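Chapter 10
When the Log Says Everything Went Fine

The fault report from the Plevville test kitchen ran to two lines. The first said that a two-armed robot had dropped a frying pan during a routine clearing task. The second said "cause: grip slip, resolved." Fasil Hailu, who signed off on it, had restarted the program, watched it run once without trouble, and gone to lunch.

You should be suspicious of the word "resolved." A restart clears a fault from the screen. It does very little to the conditions that produced it, and in Plevville those conditions were still in place the next morning, when the pan went down again and took a plate with it.

The supplier, Givwood, had a ready answer. Its control software, Vusero, had completed 2,000 pan lifts in simulation before the robot was delivered, and the summary sheet listed no drops at all. The kitchen staff found this reassuring. Letay Wako, the safety engineer called in after the second drop, did not. She asked how the simulated pan had been weighted, and it took Givwood 30 days to reply that the handle and the bowl had been given the same density.

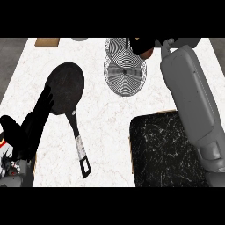
By Karine Sandhu and Mitiku Mersha

A simulated counter can hold a black pan, striped dishes, a dark marble slab and two robot arms, and still tell you almost nothing about weight. The gripper on the left lies across the rim of the pan, well away from the handle. Is that a good place to hold it? The picture can't say. It depends on where the pan balances, how much the fingers give, and how slick the rim is, and each of those is a number that somebody typed in.

We will come back to those numbers often in this chapter. Simulation is cheap and fast, and we use it ourselves. Our quarrel is with the step that comes after – the moment when a clean run on a screen gets written up as proof of a safe machine.

10.1 Three records of one drop

Wako began by collecting every record of the second drop. There were three: the Vusero log, the joint readings from the arms, and a note made by Hiwot Wolde, who was on shift. The log showed a finished lift. The joint readings showed a sudden loss of load on one side. Wolde's note said the pan had tipped before it fell.

Only one of the three had been sent to Givwood.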